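Floslow Kitchen Words

README and data card, last updated 5/11/23

Floslow Kitchen Words is a small collection of household vocabulary from the town of Vurkville and the farms around it. It records what people call ordinary things in and near the kitchen: cupboards, drawers, tea towels, leftovers, the end piece of a loaf. There are 3000 responses from 300 speakers. The collection was put together for regional dictionary work and for teachers who want local material.

What is in the release

responses.csv — one row per answer, with the speaker code, the prompt code, the answer as given and a normalised spelling.
speakers.csv — one row per speaker, with age band, years lived in the district and languages spoken at home.
prompts.csv — the 36 prompts used in the interviews, in the order they were read out.
notes.txt — remarks from the interviewers, lightly edited.

All files are UTF-8. Fields are separated by commas and quoted where needed. Empty cells mean the speaker gave no answer or the question was skipped.

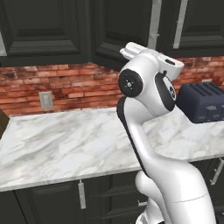

How the answers were collected

Interviews were held in people's homes and at the Vurkville library. Catarina Falcão and Normunds Toom did most of them. Each prompt was a spoken definition, for example "the cloth you dry dishes with", and the speaker gave the first word that came to mind. If a second word was offered it went into the column alt_answer. No speaker was given the full list, and prompts were left out when time ran short.

Interviewers wrote answers by ear and checked the spelling with the speaker. Where the speaker had no view on spelling, we used the form in the Yimer word list. Colour terms follow the same rule.

Normalisation

Amândio Guerreiro grouped the variant spellings. Plurals were reduced to the singular unless the word is only used in the plural. Diminutives were kept apart from their base words, so "cuppa" and "cup" are separate entries, and so are "brekkie" and "breakfast". Brand names used as common nouns were kept as spoken and flagged with a B in the type column. 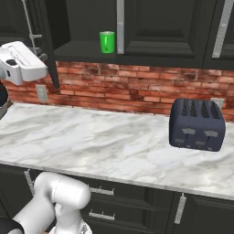 Known problems

Speakers under 25 are thin on the ground. The farms north of the river are not covered at all.

Prompt 14 ("the place where you keep dry food") was reworded in February. Answers to the earlier wording have version 1 in the prompt_version column and answers to the later one have version 2. Please don't pool them — the earlier wording said "room", and people who store food in a cupboard tended to pass.

The years_in_district field is self-reported. A few speakers counted from birth even though they had moved away for long stretches.

Privacy

Names and street addresses were removed before release. Speaker codes were assigned at random and the key is not distributed. Anyone who took part can ask to have their answers withdrawn.
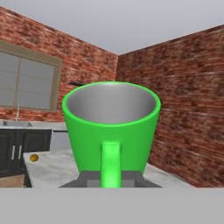 Green mug with a grey interior.

Licence and citation

The files may be copied and adapted for non-commercial use with credit. Please cite as: Leitão, C. and Carrilho, B., Floslow Kitchen Words, Eltason.

Corrections go to Beatriz Carrilho at Eltason. Include the row number and the file name.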